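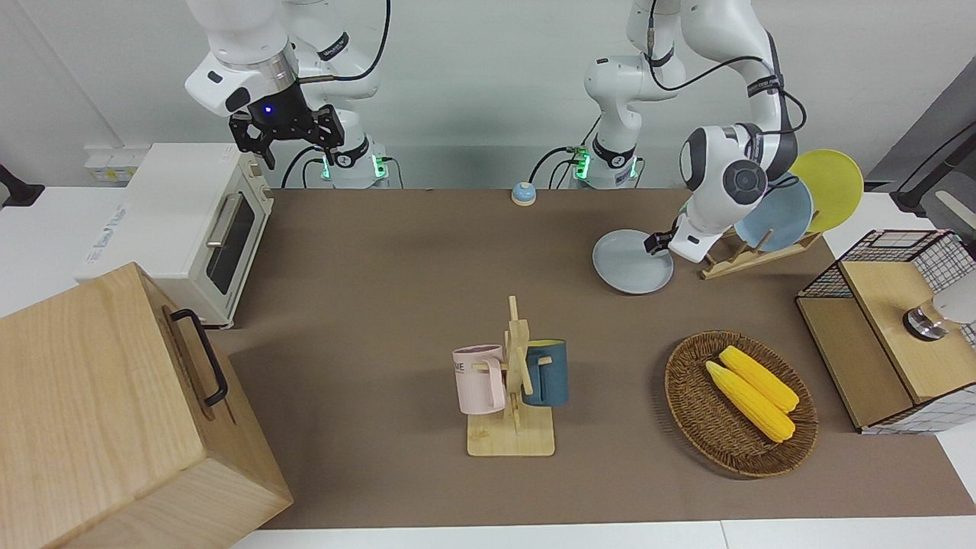 Mackenzie Ross wrote to me after my last column to say that open storage is for people who never cook. A mug on a peg gathers dust, she said, and a plate in a rack is a plate somebody forgot to put away.

I disagree, and I have had since January to think about it. That month I took the doors off two of my cabinets in Bommont and moved the dishes we use every day out to where we could reach them. The mugs went on a tree. The plates went in a wooden rack by the sink and stayed there between meals.

Dust settles on things that sit still. A mug that comes down every morning doesn't sit still long enough. The ones that did get dusty were at the back of the shelf, and I gave those away. 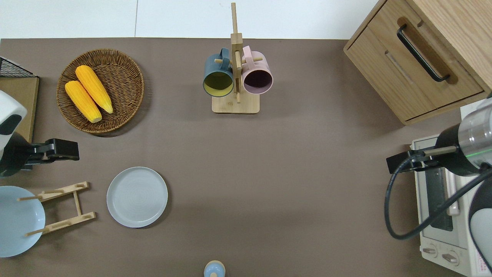 Page last updated July 17, 2019

The same goes for food. Corn in a basket on the table gets cooked that night or the next. Corn in the bottom drawer of my refrigerator gets found two weeks later. I would take the basket every time, even if it costs me some table.

Ross is right about one thing. Open storage only works if there isn't much of it. When we packed up my aunt's kitchen she had 16 mugs out on hooks, and she drank from the same one every day. The rest were decoration, and they needed washing like decoration does.

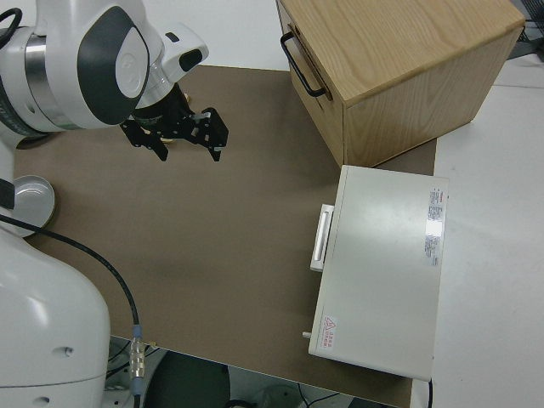 So I keep a limit. If a new mug comes home, an old one leaves. The big serving dishes and the baking pans still live behind a door, and I have no plans to change that. What I want in front of me is what I'll use before tomorrow night, with enough bare surface left over to roll out dough.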